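Robot safety > Checklists > Two-arm cells > Greltuvar

Periodic inspection, two-arm handling station, Greltuvar
Form revised April 2018. Filled in by Priit Kļaviņa. Comments are mine and stay on the form.

1. Emergency stop within reach of the operator
OK. Pressed it, both arms stopped. The old form asked only whether a button was "present", and a button can be present and wired to nothing.

2. Speed limit with a person in the area
Set to 180 mm per second in the controller. I have read the setting. I have not measured the speed, and until somebody does I would treat the box as half ticked.

3. Marked approach line on the floor
NOT OK. The supplier, Limonow, says the software boundary replaces it. A visitor can't see a software boundary. Tape to be put down by June.

4. Finger joints and wrist fastenings
OK by hand, power off. The form wants "no visible wear", which depends a good deal on who is looking and how late in the day it is. I would prefer a torque figure. Asked Luik for one, no reply.

5. Items within reach of the arms
Accepted with comment. The yellow surface is fine for the black holders as long as they keep to one row. Cardboard and fabric at the same station are allowed under our rules, but the risk assessment was written for hard parts only. Cloth folds and hangs, and I don't believe one grip setting covers both. 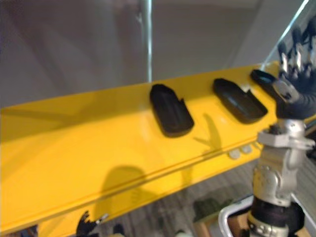
Working over the yellow surface, and the station with both arms forward.

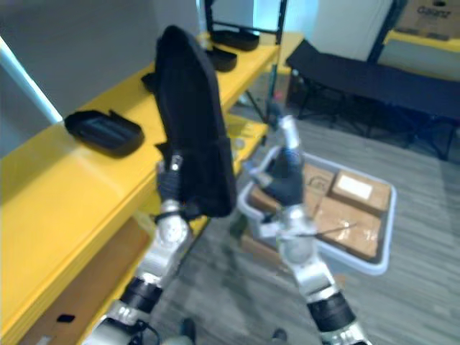
Does a slow robot still need a risk assessment?
It does. Low speed reduces the force of a knock, but it does little about trapping, dropped loads or a sharp item in the grip, and those have to be assessed for each task.

6. Cables
Check for slack at full stretch as well as at rest. The form says "cables tidy". Tidy cables can still snag. Moved both arms through their range at low speed, nothing caught. OK for now.

7. Floor
Carpet is permitted. I'm not keen on it — a tray with a raised rim is easy to trip over on any floor, and grey carpet does nothing to help you spot a pale one. Anything set down on the floor should have a marked place.

8. Restart after a stop
NOT OK. Restart can be done from the desk with your back to the arms. Dremby calls this a convenience feature. I want it disabled, with restart only from a position where the whole station is in view.

9. Training records
There are 25 names on the list and 15 signatures. A list of names isn't a training record.

10. Paperwork
The manual runs to 121 pages and the part on clearing a trapped hand is a single paragraph that says to contact the supplier. Write our own instruction and fix it to the wall by the stop button.

Result: restricted use, trained staff only, until items 3 and 8 are closed. Item 2 to be measured at the next visit.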